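Looking after an old house without hurting it

Posted under: Home, Old buildings, Tips

I've lived in the same 1,116-square-foot brick cottage long enough to have made most of the mistakes a person can make with one, and since people from our little heritage group keep asking me the same questions at the Sunday coffee, I'm putting my answers in one place. I'm not an architect! I just own a ladder and a lot of rags.

Start with the windows, everybody does. If a sash is stuck, it's nearly always paint. Run a thin putty knife (or a proper paint zipper if you have one) all the way around between the sash and the stop, inside first and then outside, and wiggle as you go. Please don't hit it with a hammer. I cracked a pane of wavy old glass that way and I still think about it. Once it moves, rub a plain candle up and down the channels and work the window a few times.

Rattly panes usually want new putty. Scrape out only what's loose and leave the stuff that's hanging on, brush a bit of linseed oil on the bare wood, let it soak in, then press the new putty in with your thumb. It needs a good couple of weeks before you paint, longer in February. I was impatient the first year and the paint wrinkled up like a raisin.

Floors next. Ours are pine and soft as butter. I sweep with a soft broom every day or two, and I mop with a cloth that's been wrung out until my wrists complain. No steam mops, no vinegar, and no puddles. For black heel marks I use a clean pencil eraser, and for candle wax I put an ice pack on it for a few minutes and then lift it with an old plastic card.

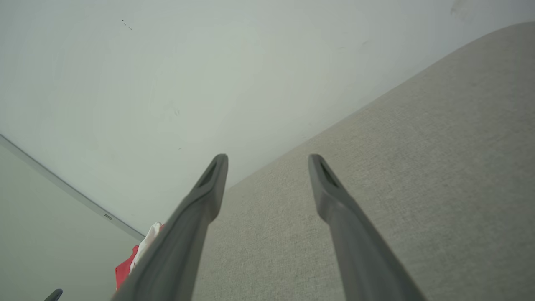
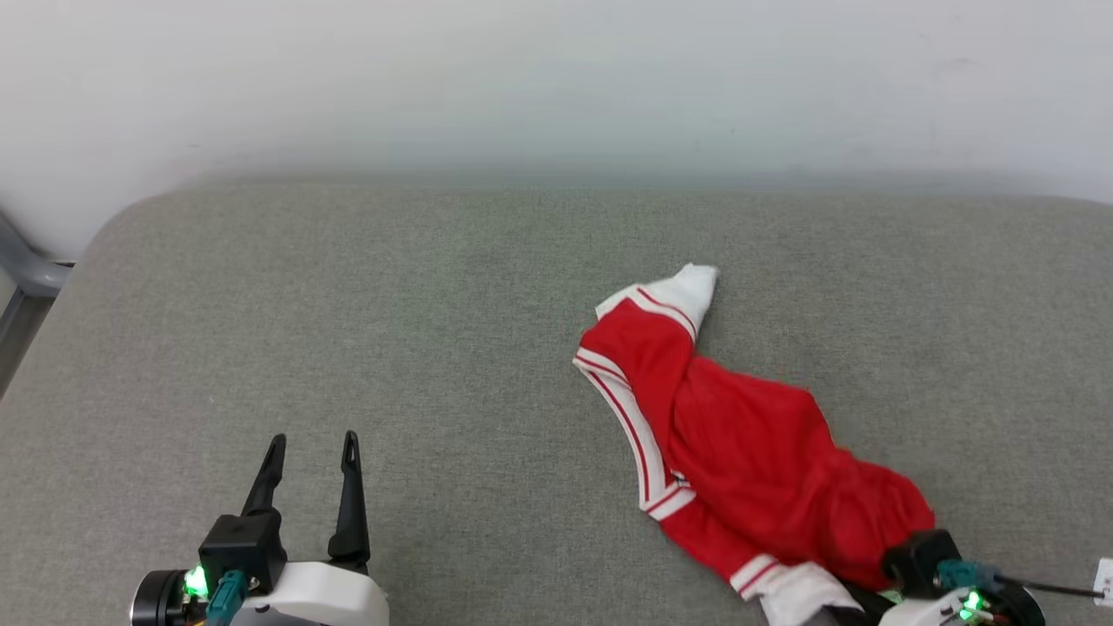 Brass is where I get bossy. Before you polish a doorknob or a letter slot, hold a magnet to it. If the magnet grabs, you've got plated steel and a rough scrub will take the plating right off, so soap and a soft cloth is all it gets. If it's solid brass you can go at it with a paste of flour, salt and a splash of vinegar, rinse it well and dry it right away. Take the knob off the door first if you can. I left a lovely greenish ring on our front door by skipping that part, and Leopoldo Zavala down the street, who has the twin of our house, pointed it out every time he came over until I finally repainted.

Now, damp. Old brick walls need to breathe, so if somebody wants to sell you a clear sealer, ask a lot of questions before you say yes. Walk around outside during a hard rain (yes, you'll get soaked) and look for where the water is going. Mine was pouring over a clogged gutter and straight down the kitchen wall. I'd been wiping down that wall with bleach for two winters, and all it wanted was a scoop and a bucket of leaves carried off. Pull the furniture a few inches away from outside walls too, especially big wardrobes.

If you need to patch mortar, get the soft lime kind and not a hard modern mix. Hard mortar in soft brick makes the brick faces pop off, and then you have a real repair on your hands. Dampen the joint, pack it in small layers, and hang some wet burlap over it if the weather's warm.

One more, for papers. When we opened up the hall closet we found old receipts and a hand-drawn floor plan, all folded small. Don't tape them and don't iron them! I laid ours flat between sheets of plain acid-free paper with a couple of heavy books on top, wrote where we'd found them on a separate slip in pencil, and put the whole lot in a box under the bed in the spare room. Attics get too hot and basements are too damp.

I still haven't figured out the squeaky third stair. I've tried talcum powder in the crack, and it worked for maybe a week. If you've got something better, leave it in the comments and I'll try it.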